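Parts bin

A parts bin is an open container used to hold one type of component at a workbench, on a storage shelf or beside an assembly line.

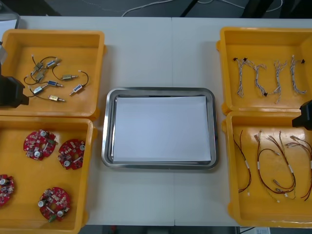
What is a parts bin used for?
Keeping parts of one type together and within reach, so that a worker can pick them up without opening a drawer or a package.

Design
Most parts bins are molded from plastic. Common features are a flat floor, a thick or rounded rim and a handle or lip for carrying. Bright colors such as yellow are widely used, as small dark parts show up well against them. Shallow bins suit items that should lie flat, including printed circuit boards and solenoids with their lead wires attached. Deeper bins are used for screws and other bulk hardware.

Layout
Bins are often set out in columns on either side of a work area or a shared tray. Stainless steel trays are common in this position because they wipe clean easily. Solenoids and other wired parts are usually stored in small numbers, as their leads tend to cross and tangle.

Static protection
Ordinary plastic can build up a static charge. Bare circuit boards are therefore often kept in conductive or dissipative bins, which are commonly black but are also sold in other colors.

Labeling
Shops with many bins mark each one with a part number. The Garnley system, drawn up by Jae-hoon Chae for a stockroom of 1,000 bins, gives every bin a shelf letter followed by a number from 1 to 100.

See also
Kitting
Tote
Workbench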